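Sorting out the cable drawer: labels, lengths and standby load

I moved the home office from the Brusetberg flat to the house in Skodivholm in July, and used the move to deal with the spare leads and power supplies. They had never been sorted. Most had lost any connection with the equipment they came with, and several pieces of that equipment had gone years ago.

The method was simple. Every power supply has a rating plate, usually on the underside, giving output voltage, maximum current and polarity. I copied these into a spreadsheet, one row per unit, with a column for plug size. Outer diameter can be read with cheap callipers. Inner diameter is harder, and I ended up using drill bits as gauges.

Voltage has to match the device. Current is a ceiling, so a supply rated higher than the device needs is fine, and one rated lower will run hot or shut down. Polarity has to match as well. Centre positive is the more common arrangement, but two of mine were centre negative, both from old audio kit, and those now have red tape round the plug.

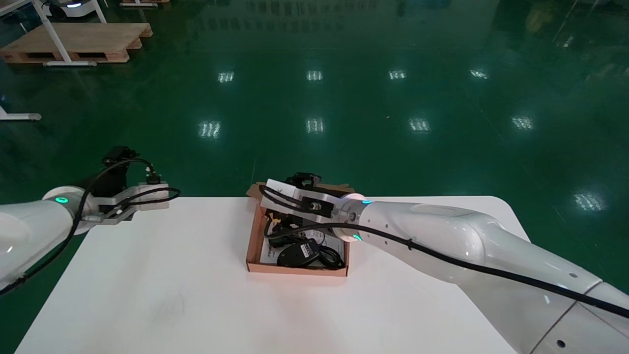

Is it safe to keep a power supply plugged in with nothing attached to it?

For a modern switching unit in good condition it is generally fine, though it still draws a little power. Older transformer types draw more and get noticeably warm. Unplug anything that buzzes, smells or has a cracked case.

The standby draw is easy to work out. A unit drawing 2 W all day for 365 days uses 17.52 kWh, so 17 and a half units on the bill. One of those is not worth worrying about. A row of them behind a desk adds up, and I now run mine from a switched strip.

Coiling matters more than I had assumed. Tight wraps round the body of the supply put all the bending at the point where the lead enters the case, and that is where my failed ones had failed. I leave a slack loop there first, then coil the rest in the direction it wants to go. 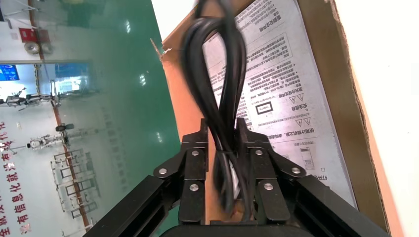

Black power cable, coiled, in its cardboard box.

Labels are printed tape folded over the lead near the plug end, showing voltage, current and the row number in the sheet. The folded tape survives handling better than a flat sticker on the case.

Still to do: the mains leads, which are going in a separate box sorted by length, and a 36 V supply that matches nothing I own. I will keep that one until the winter and then take it to the recycling point.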